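Session 7: Comparing grippers on a sorting task

Read this before the lab. Bring your run sheet from last time, because the controller settings carry over.

The task is the same for every gripper. Two baskets stand on the table, one labeled "fruits" and one labeled "office supplies". The arm has to put each item in the basket it belongs to. The instruction is given once, at the start, and after that the operator keeps hands off until the run ends or the stop button is pressed.

Why these items

A gripper that does well on one shape tells you very little. We want a mix of round, curved, flat and ring-shaped things. Round fruit rolls when the fingers close unevenly. A banana can be picked up across the middle, but it turns in the hand if the grip is off center. A roll of tape lying flat gives a wide target with a hole in it, and the planner sometimes aims for the hole. A stapler is narrow and heavy toward one end.

What to record

For every attempt, write down the item, the gripper, the approach direction and the result. Use these codes:

P – placed in the correct basket
W – placed in the wrong basket
D – dropped on the way
N – no grasp

Sorting errors and grasp errors must stay in separate columns. A W is a fault in recognition or planning, and the gripper should not be charged for it. Last year's file had 523 attempts, and 447 of them could be used. The rest had no code for the result.

Camera view

The head camera looks down on the table from above the arm. Check before each run that the arm does not hide too much of the right-hand label. If the label reader fails, move the label or change the arm's rest pose, and note which of the two you did. Do not change both between runs.

Controller

Leave the Rultow controller on profile 2. The closing force is set per gripper and is listed on the sheet by the door. Soft fingers need a longer closing time – wait for the hold signal before you lift.

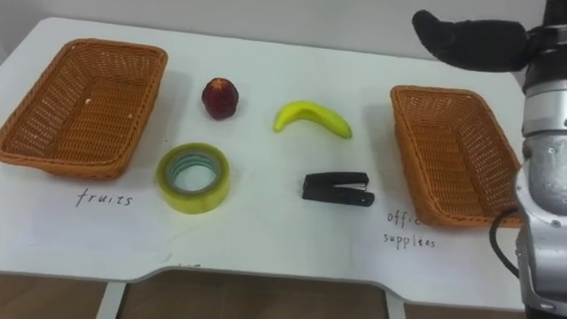
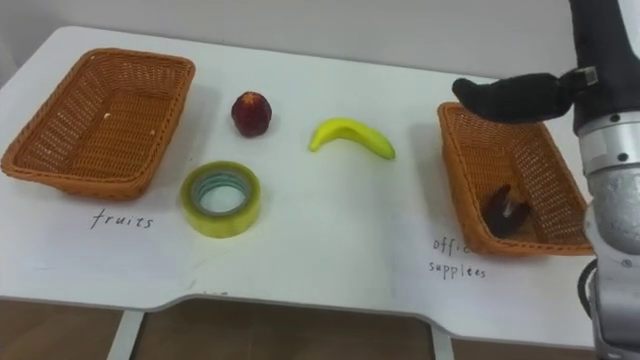
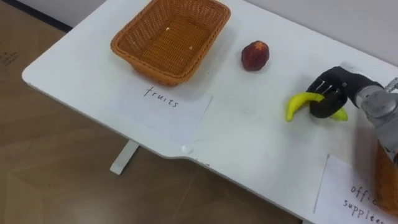 Anselmo Agudelo asked whether drops should count against the gripper when the arm was moving too fast, and suggested adding a column for lift speed. The column is on the May version of the run sheet.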